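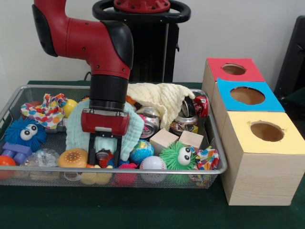
One subscriber wrote in after the last issue to say the new theme had eaten her sidebar. She had switched her recipe blog from an old two-column layout to Bolla on a Sunday night, and by morning the archive list, the search box and a block of hand-written links were gone. Could we please warn people before they press the button?

Fair enough. This item covers what happens to your widgets when you change themes, and how to get through the switch without losing them.

## Where the widgets go

A theme is a set of page templates with named slots in them. The old Lindemann theme has a slot called `sidebar-right` and another called `footer-wide`. Bolla has `side`, `footer-a` and `footer-b`. When you activate a new theme, Zivon tries to match the slot names. Anything that matches is carried over. Anything that doesn't match goes into the Inactive list, at the bottom of the Layout screen, below the fold on most laptops.

So in most cases the widgets are still there. The reader above found all of hers in the Inactive list except the hand-written links. Those had been pasted straight into the Lindemann template file, and the template file was replaced.

That second case is the one to watch for. If you ever opened the template editor and typed something in, it belongs to the theme, and it leaves with the theme.

## Before you switch

1. Go to Layout, then Backup, and download the full template. You get one file, usually under 80 KB.
2. Open that file in a plain text editor and search for anything you remember adding: an analytics code, a verification tag, a custom menu, a link list.
3. Copy those pieces into a separate note. Label each one with where it was, head or body or footer.
4. Take a screenshot of the Layout screen. It is the quickest record of which widget was in which slot, and in what order.
5. Check the settings inside each HTML widget and copy the contents too. These normally survive, but an export of the template does not include them.

Do this even if the theme page says the import is automatic. The Bolla page says so, and it is correct for posts, pages, labels and comments. It does not cover edits to the template.

## Making the switch

Use Preview first. It shows the new theme with your own posts, and it's the best way to spot a header image that is too wide or a menu that wraps onto two lines. Preview doesn't show inactive widgets, so a bare sidebar there is normal.

After activating, open Layout and scroll all the way down. Drag each widget from Inactive into the slot you want. Save after every few moves — the Layout screen times out after 21 minutes and drops unsaved changes without a message.

Then put back your saved snippets. Analytics and verification tags go just before the closing head tag. Link lists are better off in an HTML widget this time, so that they stay put at the next change.

## Menus

Bolla builds its top menu from your pages, in the order they were made. To change the order, edit the number beside each page title. Lindemann allowed submenus by putting an underscore before the name. Bolla ignores the underscore and prints it, so take those out.

## Image sizes

The main column in Lindemann was narrow, and many older posts have images with a fixed width written into them. In Bolla these sit at the left of a wider column with white space beside them. You can fix them one at a time, or add the `fit-images` option under Theme, Options, Posts. We tried the option on the Nundville test blog, which has 147 posts, and it handled all but the ones where a picture sat inside a table. Those still need editing by hand.

## If it has already gone wrong

Zivon keeps the previous template for 60 days. Go to Theme, History, and choose Download, not Restore. Restore puts the whole old theme back and moves your widgets a second time. With the downloaded copy you can pull out the missing parts and leave the new theme running.

The reader got her links back this way on the second try. The first time she pressed Restore.

## Also changed in May

- The Layout screen now remembers which sections you had collapsed.
- Label pages in Bolla show the label description, if you have written one.
- The old `footer-wide` slot will be matched to `footer-a` in the next release, so anyone with a busy Lindemann footer may want to wait for it.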